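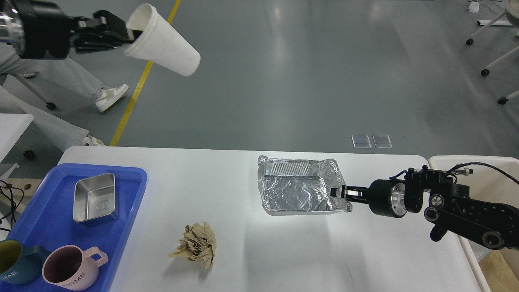
Two HOME mugs in the blue tray, pink and teal. I'm fond of that mustard lining!

Just the one long white table this time, and a mix of stuff to sort -- mugs, foil tray, paper cup, crumpled kraft paper. My rule is that anything I'd wash goes in the tray and everything else gets argued over (Csaba Lakatos would save every scrap of paper if I let him). The colour of those mugs still makes me happy, even at four in the afternoon.
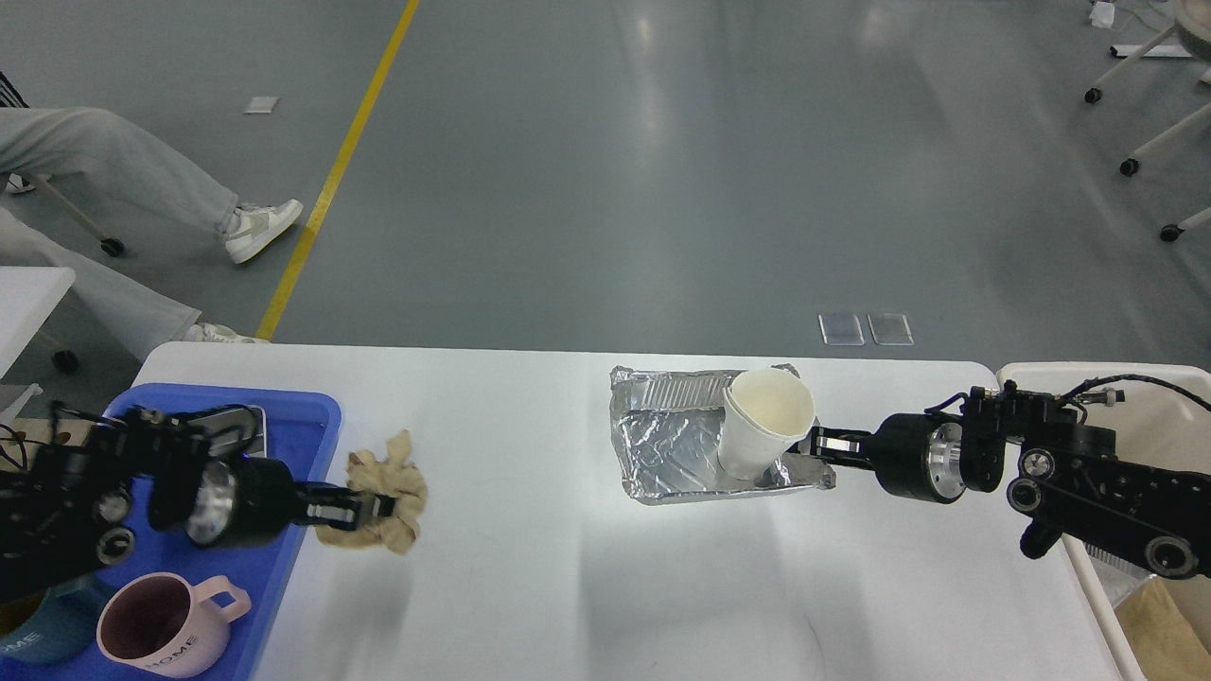 Beige cloth by the blue tray, paper cup on the foil one, white bin down the right-hand end.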